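Thread on our wall pattern result, now that the Trernus write-up is out. Short version: changing what is behind the arms did more for the slide-open task than collecting more episodes.

Setup: two arms, one policy, small boxes with sliding lids. The baseline was trained in a cell with plain walls. It did well there and fell apart as soon as we moved it to the Skostbridge cell.

Şükran Çetinkaya's guess was that the policy was reading its position off the background. We masked the walls at test time and the reach error went up by over 13 mm. So yes, it was.

Method: printed wall panels, 5 patterns, swapped between collection sessions. Same task, same operators, same total episode count. No image augmentation in either run.

Result: the patterned-wall policy kept most of its success rate in the new cell. The plain-wall one did not. Augmentation alone, run separately by Necati Erdem, landed in between.

Caveat: 2 cells is a small test. Lighting was not controlled, and we have not tried clutter that moves during an episode.

The remaining failures are mostly in the lid contact phase. The fingers have to find a thin edge and push sideways without turning the box. With one box partly open and the left gripper touching the left edge by the black tray, as in this cell, a small yaw error is enough to spin the whole thing. Working on that next with Zerrin Yurt.
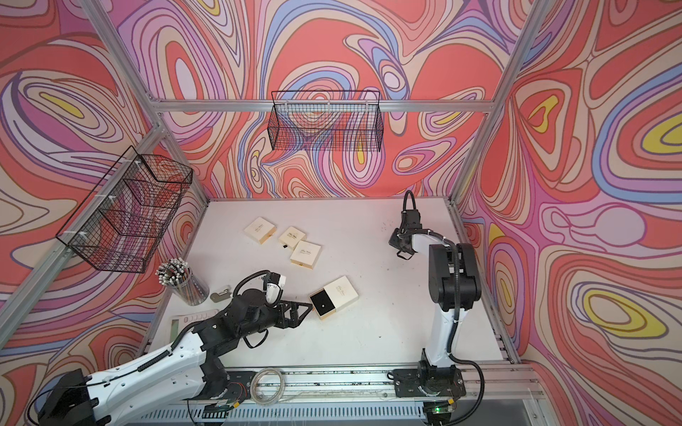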